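Capítulo 4
La recogida de demostraciones

4.1 Qué es un ejemplo
4.2 El episodio y sus límites
4.3 Variación deliberada de la escena
4.4 Criterios de descarte
4.5 Ejercicios

En el capítulo anterior se trató la política como una función que recibe observaciones y devuelve acciones. Quedó pendiente de dónde salen los pares con los que se ajusta esa función. Este capítulo se ocupa de ello. El lector debe conocer ya la notación del apartado 3.2 y haber instalado el entorno de simulación Civent, que se usará en todas las prácticas.

Llamaremos demostración a una secuencia completa de observaciones y acciones registrada mientras una persona, o un programa de planificación, lleva a cabo la tarea. Cada instante de la secuencia aporta un par. Una demostración de 400 pasos contiene, por tanto, 400 pares, pero no equivale a 400 ejemplos independientes: los instantes consecutivos se parecen mucho entre sí. Al informar del tamaño de un conjunto conviene dar siempre las dos cifras, la de demostraciones y la de pasos.

El conjunto que acompaña al libro, Kokwood, tiene 2567 demostraciones de agarre en simulación. Se grabó en tandas de 70, con una revisión al final de cada tanda. Los objetos proceden del catálogo Findov e incluyen formas regulares y también piezas irregulares, curvas o huecas, en las que no hay un único punto de agarre evidente. Las segundas ocupan más espacio en el conjunto porque el error de la política se concentra en ellas.

La simulación permite cambiar el fondo, la luz y la colocación de los objetos sin coste apreciable. Esa facilidad tiene un inconveniente — se tiende a variar lo que es cómodo variar — y el resultado puede ser un conjunto muy diverso en texturas y muy pobre en posturas de la pinza. En el apartado 4.3 se propone una tabla de control para detectarlo antes de entrenar.

También hay que decidir desde dónde se observa. Una cámara fija abarca toda la mesa y facilita la revisión. Una cámara solidaria con la pinza muestra de cerca la zona de contacto, aunque los propios dedos y sus soportes ocultan parte de los objetos. En Kokwood se guardan las dos vistas, sincronizadas paso a paso.
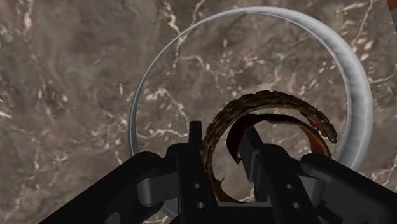
La ocultación no es motivo de descarte. Si durante la ejecución la política va a recibir vistas parciales, el conjunto debe contenerlas en una proporción semejante. Sí se descartan los episodios en que la vista y la acción registrada no corresponden al mismo instante, y aquellos en que el simulador ha dejado dos cuerpos atravesados.

Queda la cuestión de la cantidad. En la primera práctica se entrena la misma política con 70 y con 1000 demostraciones y se comparan las curvas de error sobre objetos no vistos. Antes de ejecutarla, anote qué diferencia espera encontrar y guarde esa previsión: se le pedirá en el ejercicio 4.6.

4.1 Qué es un ejemplo

Sea una tarea con observaciones o y acciones a. Un ejemplo es el par (o, a) tomado en un mismo instante t de una demostración.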